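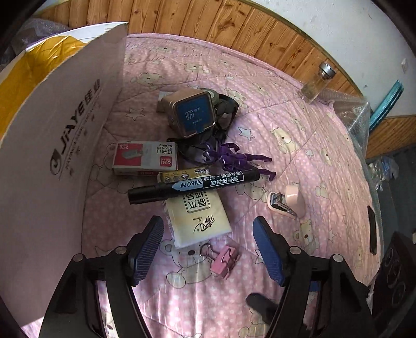

Marjan Hosseinzadeh wrote back after her first month with the Hombridge that she had bought it to tidy up after her children and still does most of the tidying herself. Her account is a fair one, and you should read this section with it in mind.

4. Clearing a bed or other soft surface

Household robots can now pick up many small things one at a time. They are slower than a person and they need help with some items. In our tests the Hombridge cleared 53 of 76 items from quilted bedspreads without help.

4.1 Open the Falley app and choose Soft Surface. Do not use Table mode on bedding. The fingers will press too far down and pinch the cloth.

4.2 Remove glass by hand. A bottle standing on a mattress can tip when the arm leans on the bed.

4.3 Unplug and coil any cables. If headphones are on the bed, pick them up yourself. The robot may lift the cable and drag other things along with it.

4.4 Separate stacked items. A marker lying across a tissue packet may be read as one object.

4.5 Place the open box or bin within reach of the arm and press Set Drop Point.

4.6 Press Start. Stay in the room for the first run.

Note: Flat boxes, such as staples, are usually gripped on the first try. Binder clips, staplers and toys with jointed limbs often take several. After 2 failed tries the robot skips the item and lists it in the app.

Note: Clear plastic and bubble wrap are hard for the robot to detect. Throw them out before you start.

CAUTION: Keep hands away from the fingers while the status light is on. To stop at once, press the red button on the base.

4.7 When the run ends, check the skipped list and put those items away by hand.

If the app shows code 582, the grip pads need cleaning. Wipe them with a damp cloth, let them dry and restart from 4.5.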